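About the Kumancombe School of Household Arts

The Kumancombe School of Household Arts offers daytime and evening instruction in cooking, laundry, mending, home accounts and the care of furniture and linens. The school is independent. It receives no public funds and is governed by a board of five members, who are elected by the teaching staff and former students.

Instruction began in two rooms above the Postma dry goods store, where Dorothy Bellamy taught plain sewing to young people about to leave home for the first time. Her students asked for lessons in ironing, then in bread, then in how to read a lease, and the course grew in that order. The school moved to its present building on Lakano Street when the store closed. Miss Bellamy's handwritten course notes are kept in the school library and may be read there on request.

The current term has an enrollment of 152 students. Most are between eighteen and thirty years of age, although there is no upper limit and several classes are attended by retired persons. Applicants are not required to hold a diploma. 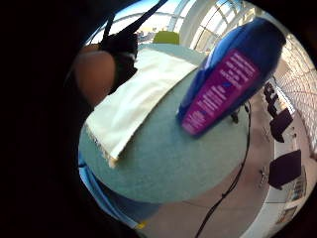
Courses of Study

The Foundation Course lasts one term and is taken by all full-time students. It covers washing and pressing, simple repairs to clothing, the planning of meals for a week, and the keeping of a household budget. Students who complete it may continue to one of the longer courses in Linens and Textiles, Kitchen Practice, or Home Management.

Evening students may enroll in single subjects. The most popular of these remain Bread and Pastry, Hand Mending, and Household Accounts, the last of which is taught by Abbas Safavi, formerly a bookkeeper with the Huvo grain cooperative. Places in the evening program are given in the order in which applications are received.

Classes are small by policy, and students are expected to practice at home between meetings. A practice record is handed in at the end of each month - late records are accepted only with the consent of the instructor.
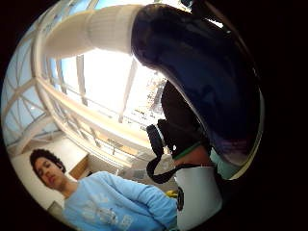 Examinations are practical. Each candidate completes a set task in the presence of two instructors and then answers questions on the method used. Written papers are set in Household Accounts and in Home Management only. A candidate who does not pass may sit the examination once more in the following term without further charge.

Staff and Library

Joanne Hollis has served as principal for nine years and continues to teach Kitchen Practice. Dace Kļaviņa is head of Linens and Textiles and oversees the school's collection of worked samples, which includes darning, drawn thread work and patched sheeting.

The library holds 3,774 volumes, chiefly cookery books, trade manuals and domestic almanacs.

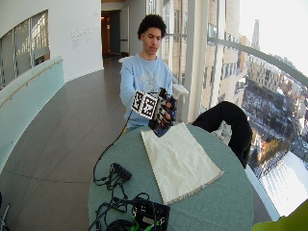 Of these, 1,941 may be borrowed by students and by residents of Kumancombe who hold a reader's card. The remainder are for use in the reading room. Gifts of books are welcome - donors are asked to send a list to the librarian, Teresa Moriarty, before bringing any volumes to the building.

Visits and Applications

Visitors are received by appointment during term. The school is closed to visitors during the November examinations. Application forms are available from the front office and should be returned with one letter of reference, which may come from an employer, a teacher or a neighbor. A small number of fee reductions are granted each year, and requests for these should be made in writing when the form is submitted.

Page last revised 10/12/25.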